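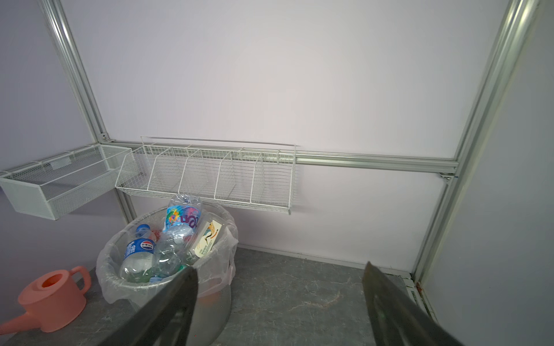 Por que as gravações do fundo Boiko aparecem no catálogo, mas o leitor devolve "recurso não disponível"?
O registro descritivo foi publicado antes da geração das cópias de acesso. O catálogo exibe a ficha assim que ela é validada; o leitor depende do derivado em MP3 e do manifesto correspondente.

Chamado 329
Sistema: Ronex (repositório de áudio)
Aberto por: Mei-kuen Chang, sala de consulta
Atribuído a: Kyrylo Demchenko
Data: fevereiro de 2019
Prioridade: média
Estado: resolvido, com pendência

Sintoma
Itens 1 a 17 da série de entrevistas. A ficha abre, o botão "Ouvir" fica ativo, o leitor retorna erro 404. Mesmo comportamento nos terminais internos e no acesso remoto.

Verificações
Matrizes WAV presentes no armazenamento, somas de verificação conferem.
Manifestos ausentes para 13 itens.
Nos quatro restantes o manifesto existe, mas aponta para o caminho antigo, anterior à migração de dezembro.
Permissões da coleção: corretas.

Ações
Fila de derivados reiniciada. Dois processos estavam presos no mesmo arquivo, com cabeçalho WAV inválido (item 9, lado B). Cabeçalho refeito em cópia de trabalho; matriz intacta.
Manifestos regenerados para a série inteira.
Cache do leitor limpo.

Nota de Severyn Dmytriv
Reprodução testada nos 17 itens. O item 9 toca, mas a duração exibida é 00:00. Corrigir o campo no registro técnico e reindexar.

Pendência
Bloquear a publicação de fichas sem manifesto válido. Encaminhado a Preben Bech, chamado separado.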